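Education > Classroom Robotics > Grippers and Practice Kits

Pluseo Student Gripper Set

The Pluseo set is a two-finger gripper package intended for school robotics clubs and introductory automation courses. It was developed by Gronell with the assistance of Jeanie Nisbet, whose students tested the early versions during their sorting project in July. The set fits the Jamov training arm and may be assembled by a team of 3 or 4 students with ordinary hand tools.

Each set includes the gripper, a wrist camera mount, spare finger brackets and a printed course guide by Rhona Semple. The guide contains almost 200 pages and follows the order of a standard club year - assembly first, then manual control, then programmed picking.

Teams are encouraged to practice with toys and household items of varied shape. A plastic corn cob is a suitable early object, as its bumpy surface and tapered tip require a considered choice of grip. 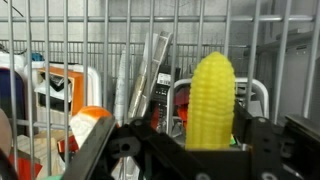 Replacement brackets and fasteners may be ordered separately. Schools entering the Semple Cup should note that grippers must be used without modification to the fingers. Club orders for the coming season are accepted until 31st August - later orders will be filled as stock allows.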